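蓋つきの入れ物に弱い、という自覚はあります。実家の母も弱くて、台所の棚には中身のわからない缶がずらっと並んでいました。開けてみると輪ゴムだったり、十年ものの昆布だったり。あれを見て育ったので私は絶対こうならないぞと思っていたのに、なりました(笑)

きっかけは、隣町のMoltcombeという雑貨屋の在庫処分です。丸い陶器のキャニスターが棚の下のほうに積んであって、ふたに真鍮色の小さなつまみ。もうこれだけで負けです。最初は三つだけ買って帰ったんですが、夜になって「三つじゃお茶と砂糖と塩で終わっちゃうじゃない」と思い始め、翌朝また行きました。お店の人に顔を覚えられていて、ちょっと恥ずかしかった……。二回分のレシートを足したら1,729円。安い! 安いですよね? と夫に聞いたら、値段よりどこに置くのかを聞かれました。ごもっとも。

で、置き場所です。

うちの台所には置けないので、前から少しずつ作っている壁紙コーナーに持っていくことにしました。濃いピンク地に大きな蝶と蛾がばさばさ飛んでいる、あの壁紙を貼ったところです。貼ったときは妹に「落ち着かない」と言われたけれど、私は毎日見ても飽きません。蛾の触角がくるんとしているところが特に好き。床は逆に白くして、黒い線で花やシダや鳥が描いてある柄にしました。壁も床も柄なんて普通はやらないんでしょうけど、色が片方にしかないからか、意外とけんかしないんです。

オレンジ色の枠の段々の棚もあるので、最初はそこにきれいに並べるつもりでした。でも、とりあえず棚の前の床にまとめて下ろしてみたら、丸い肩が寄り集まっている感じがかわいくて、しばらくそのまま眺めてしまいました。片づけが進まない人の典型ですね。 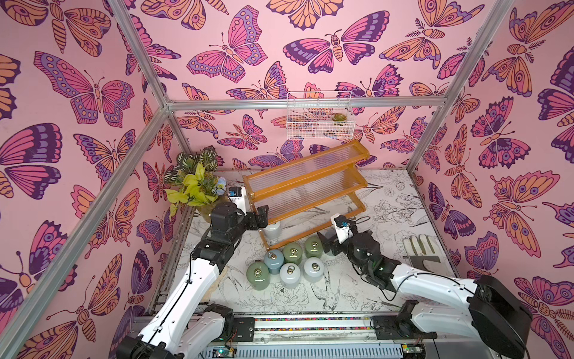

Lachlan Maihiさんからは、丸い容器は床に集めておくと奥のものから使わなくなるので、ふたの裏に中身と日付を書いた紙を貼って、月に一度は前後を入れ替えるといい、というコメントをいただきました。ありがとうございます! ふたの裏というのがいいですね。外にラベルを貼るのだけはどうしても嫌だったので、さっそくまねします。

その中身なんですが、まだ半分も決まっていません。お茶の葉、氷砂糖、ボタン、それから花の種。種は乾いた場所がいいと聞くので、乾燥剤も一緒に入れる予定です。ためしに一つだけ台所でお米を入れて量ってみたら、427グラムでぴったり口のところまで来ました。お米を入れておくには小さいけれど、紅茶のティーバッグなら25個入りの箱がそのまま空けられそう。

あと、緑のことも少し。白いワイヤーのかごに小さな多肉を入れて奥の壁に掛けたのは正解でした。床をふさがないし、ピンクの前だと緑がよく見えます。隅の鉢植えのほうはフェイクです。黄緑のハート形の葉っぱがもりっと前に出てくるので、ときどき手でぎゅっと押し戻しています。埃は化粧用の古いブラシで払うのがいちばん楽でした。

来月、11月になったら棚のほうもちゃんとやります。透明の波板の段は斜めになっているから、丸いものをのせるなら滑り止めがいるはず。100円ショップのシートを切って敷くか、薄いコルクにするかで迷っています。コルクのほうが見た目はいいけど、透明なところが隠れちゃうんですよね。使っている方がいたら教えてください。

母には写真を送りました。返事は「ひとつちょうだい」でした。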